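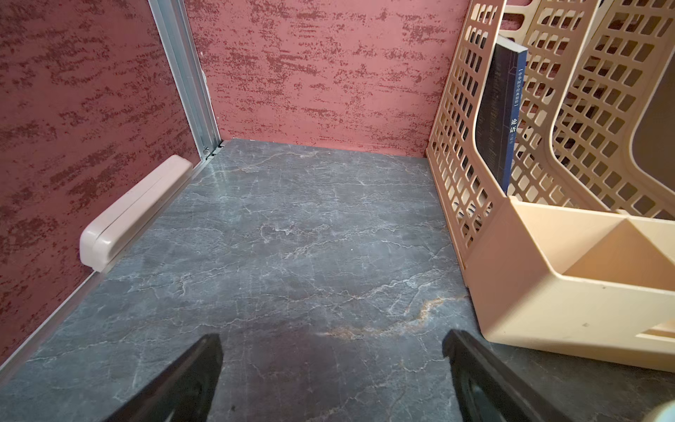

Unit 6: Missed grasps and false "held" states

These notes go with the Friday lab. Read them before you touch the fault log, and bring the worksheet from Unit 5, as the timing table is reused.

6.1 The fault

The task is book retrieval from an upright organizer. The arm approaches, closes on the spine, pulls the book clear of the slot and sets it down on the work surface. During the January runs at the Litthorpe bench the controller reported a successful grasp, ran the pull and the place, and logged the cycle as complete. The book had not left the slot. The fingers had closed on nothing.

The log for that cycle has no error in it. Every state was entered and left in the right order. A missed grasp by itself is a nuisance, but a missed grasp recorded as a success is a fault in the supervision, and the second kind is the subject of this unit.

6.2 How "held" was decided

The controller set the flag HELD when both conditions were true:

(a) the close command had been issued, and
(b) 300 ms had passed with no motor alarm.

Neither condition depends on an object. With an empty gripper, the fingers travel to the closed stop, the motor sees no overload, and the timer runs out as normal. Belmonte calls this an open-loop assumption in a closed-loop program. The term will be used in the exam notes, so learn it.

6.3 Why the grasp missed

The detector was asked for the spine and returned a point on the front rim of a divider. Perforated dividers are a poor background for this method. The openings give many short, regular edges, and part of a book cover seen through them can be merged with the rim in front of it. A solid divider does not have this problem, though it hides more of the cover.

The position error was 40 mm, measured from the logged target to the center of the spine. The fingers closed in free space in front of the slot. Had the error been smaller, one finger could have landed on the rim and loaded it sideways. Treat that as the worse outcome: the organizer is not fixed down, and a pull on the rim moves the whole thing toward the arm.

6.4 Corrections made

Finger position is now read after closing. If the remaining gap is less than 10 mm, HELD is refused and the arm backs out along its approach path. The threshold suits the books in the Osto set only. Thin pamphlets will be rejected even when properly gripped – see problem 3.

Motor current is compared with the empty-close curve recorded at startup. This check is secondary. Dimaculangan's version of the code used it alone and gave false results when the fingers were cold, so do not copy that branch.

A wrist camera view is stored before closing and again after the pull. If the book is still in its slot in the second view, the cycle is marked FAILED whatever the flag says.

6.5 Lab procedure

Keep hands outside the taped line while the arm is enabled. A controller with a wrong HELD flag will carry out the full place motion, including the fast section, with nothing in the gripper. Press the stop before reaching in to straighten a book.

Run 68 cycles with the old logic and the same number with the new. For each one, write down the flag, the finger gap and the true result as seen by eye. Do not fill in the third column from the log.

6.6 Problems

1. Draw the state diagram for the old logic and mark the transition that needs a sensor reading.

2. The camera check comes after the pull. State what damage is still possible before it runs.

3. Propose a gap test that accepts a thin pamphlet and still refuses an empty close. The Futness fingers have a soft pad; say how this changes your answer.

Hand in problems 1 and 2 with the lab sheet. Problem 3 is due the week after.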